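Notebook - periodicals digitising, Monday

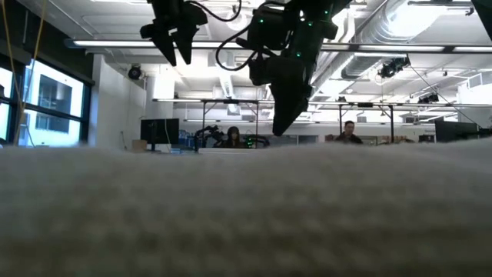
Both grippers over the pale cloth.

In late, started 9.30. Box 12 finished apart from the two stapled newsletters, see below. Box 13 opened after lunch.

Box 12 is nearly all the Tivwood lesbian and gay newsletter, typed then photocopied, A4 folded. Run is patchier than the old list says. No February issue in the second year - list has it as "missing", but the next issue number follows straight on, so I think they just skipped a month. Changed the catalogue to "not published?" with the question mark. Christos to check against the switchboard log books, they used to note when the newsletter came in.

Masthead changes twice. First few say "for homosexual men and women", then "lesbian and gay", then just the title. Keep all three as title variants, don't tidy them up. Searchers will want the old wording too.

Personal ads. Still no proper rule. Box numbers fine, but at least one page has full names and a home phone number. Have scanned everything at full quality and put those pages in the closed folder. Open copy gets the page with the ad masked. Christos Dimitriou thinks masking the whole column is safer, I think we lose too much - the ads are half of what people come to read. Not settled.

Scanning notes
- 300 dpi came out muddy on the purple duplicated sheets. Went up to 600, better, contrast left alone.
- Staples rusted in two issues. Not pulled. Left for conservation with a slip in.
- Item 2564 is a disco flyer for the Bullar, not a newsletter. Was tucked inside. Kept the number, added a note of which issue it came from.
- text recognition hopeless on the handwritten listings page, typed that by hand. 30 entries. Three pubs I can't place, one might be the Wuisan under an earlier name.

Box 13 - first look only. Jutis Women's Group minutes, some loose, some in a ring binder. Dates on most. Smells a bit musty but no mould that I can see. Don't reorder the loose ones untill they're photographed as found.

To do: ask donor re Wuisan pub name. Back up the closed folder. More acid-free folders, nearly out. Re-scan p. 4 of the summer issue, it went through skewed and I didnt notice.

3 comments | 2 shares

Notebook pages are working notes and may be corrected later. Contact the archive desk | Back to top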